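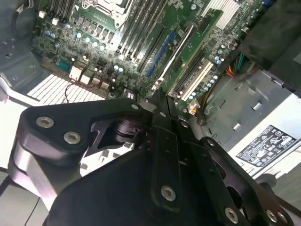
Motherboard

A motherboard is the main circuit board inside a desktop computer, and it is the piece that every other piece sooner or later has to plug into. It carries the processor, the memory and the expansion cards, passes power along to most of them, and gives them a shared set of pathways over which to talk. People have called it the mainboard, the system board and, in older manuals, the planar. Whatever the name, a computer without one is really just a box of parts waiting to be introduced to each other.

Layout

Most boards for home and office machines follow a small family of standard sizes, so that a board from one maker will fit a case from another. The largest of the common sizes is a generous rectangle with room for several expansion slots and, very often, 4 memory slots. Smaller boards give up slots in exchange for a case that will sit happily on a bookshelf.

The processor socket usually sits toward the upper middle of the board, with the memory close by — the shorter the distance between the two, the easier it is to keep signals clean at high speed. Expansion slots run in rows below, and the connectors for the keyboard, network and sound are gathered along the rear edge, where they poke out through a metal plate at the back of the case.

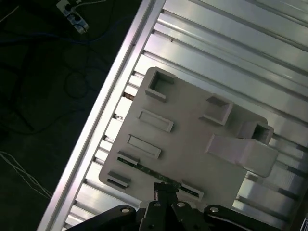
Sockets on a motherboard come in a great many shapes, and the shape is nearly always there to keep a part from going in the wrong way around. A processor has a marked corner, a memory module has an off-center notch, and power plugs have a mix of square and rounded pins. It is the same homely idea as a plastic plate with square hollow sockets standing up from it, one taller and another shallower, where the outline of each opening limits what can sit in it. Builders who are new to the hobby are often told to stop the moment something resists, and it is good advice, as bent socket pins are among the more heartbreaking kinds of damage.

Materials

The board itself is made of layers of glass fiber cloth and resin, with thin copper tracks sandwiched between them. The familiar green comes from a coating called solder mask, which protects the copper and keeps solder where it belongs. Black, blue and white coatings have become popular too, though the color makes no difference to how a board behaves.

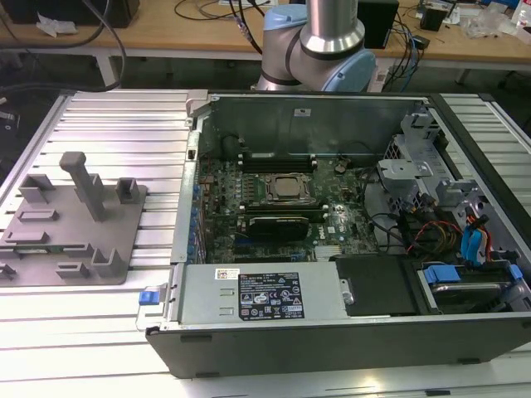 Installation and care

A board rests on short metal posts called standoffs, which hold its underside clear of the case. Laying the tower on its side makes the work a good deal more comfortable, and the power cord should be unplugged before anything is touched. Dust is the everyday enemy — a gentle cleaning now and again will keep the fans turning freely and the whole machine running cooler.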